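Open day at the Lockwood heat pump plant

I've wanted to see inside this place for years, and in September they finally opened the doors! The building dates from 1970, when it made window air conditioners, and you can still find the old paint lines on the floor.

Our guide was Omid Alipour, who runs the coil shop and clearly loves it. He let us stand right by the brazing line (warm, noisy, wonderful) and showed us how each coil gets filled with nitrogen and left for 10 minutes to see if it holds pressure. Any drop and it goes back.

Then on to the sound room, where a Bralis outdoor unit was running flat out. I had to lean in to hear the fan!
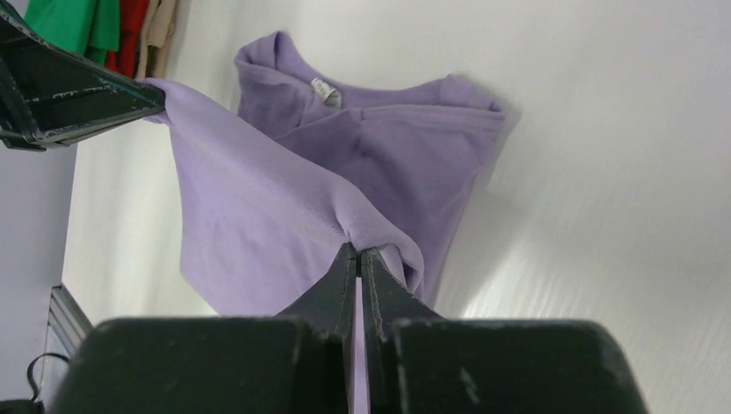 I asked about cold weather, and Omid spent ages on defrost cycles with me, sketching the reversing valve on the back of my ticket. I'm keeping that ticket.

Tours leave from the Brokatgate entrance and last 3 hours. Wear flat shoes and get there before nine if you want a parking spot.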